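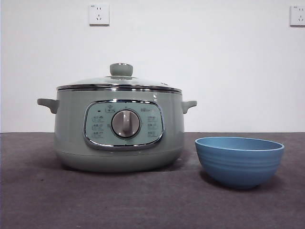
Madalena Tavares asked last time whether one electric cooker can really do for a whole lunch, and whether anyone has tried it with dried beans. Start with her question and come back to it at the end.

Talk notes, March
By Fandari Kitchen Group

Slide 1. One cooker, one bowl. Green cooker on the table, blue bowl next to it. Leave it up while people sit down. Talk is 15 minutes, questions after.

Slide 2. Where to put it. Flat table, cord behind, handles clear on both sides. Keep the lid, and any vent in it, away from shelves. Mention the shelf at Macedo - the veneer lifted in one winter.

Slide 3. Rice. 400 grams, rinsed until the water is less cloudy. The bowl is for rinsing and later for serving, so wash it in between. Serves 4 as a side. Don't lift the lid to check. It's glass, look through it.

Slide 4. Beans. Soak overnight. Kidney beans get a hard boil in a pot on the stove first, 10 minutes at least, then into the cooker. Say this twice. Answer to Madalena: yes, but start them before breakfast.

Slide 5. Cleaning. Unplug, let it cool, wipe the body with a damp cloth. The metal rim shows every drip. Never put the base in the sink. Skip the Grikov story if running late.

Slide 6. Handout. Bean times are on the back. Spare copies in the blue folder.

Pass the sign-up sheet before questions.

Recent talks
Soup for a cold hall
Knives: what to keep, what to give away
The Clumik pantry, one year on
Storing rice and flour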